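How to replace a damaged stadium seat on a concrete tier

These steps cover the tip-up seats fitted at Warkunley and most other small grounds, where each seat hangs from a bracket bolted to the riser. Allow 30 minutes a seat for the first few.

Before you start

Check the spacing. Our rows are set at 430 mm wide and the replacement has to match, or the neighbours will foul when they tip. Rey brackets and Brerneo brackets look alike but the hole patterns differ, so take an old one with you to the supplier.

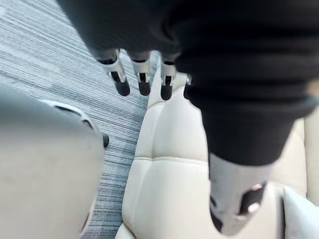 Step 1. Tape off the row and lay a tarp on the tier below. Dropped washers roll a long way.

Step 2. Undo the two seat bolts from underneath and lift the seat clear. If a bolt has seized, soak it with penetrating oil and come back after lunch. Grinding is a last resort – it scorches the galvanizing and the bracket will rust.

Step 3. Try the bracket by hand. If it moves at all, take it off and look at the anchors. A loose anchor should be abandoned and a new hole drilled at least 5 anchor diameters away, or further if the anchor maker says so. 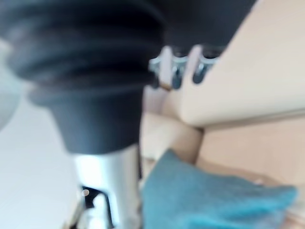 Step 4. Brush and vacuum the hole, set the new anchor and tighten to the figure on the packet. Resin anchors need their full curing time, longer in cold weather. At Flullham we did some 54 seats in July and left every one overnight.

Step 5. Fit the seat, tip it a few times and check it returns without rubbing. Move the number plate across from the old seat.

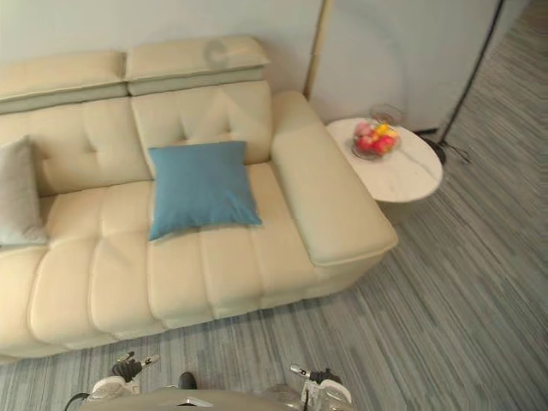

Cream leather sofa with adjustable headrests.

Write the row and seat number in the maintenance log, along with the anchor type. Check the bolts again after the first home game.

Steps checked by Sanaa Abdelaziz.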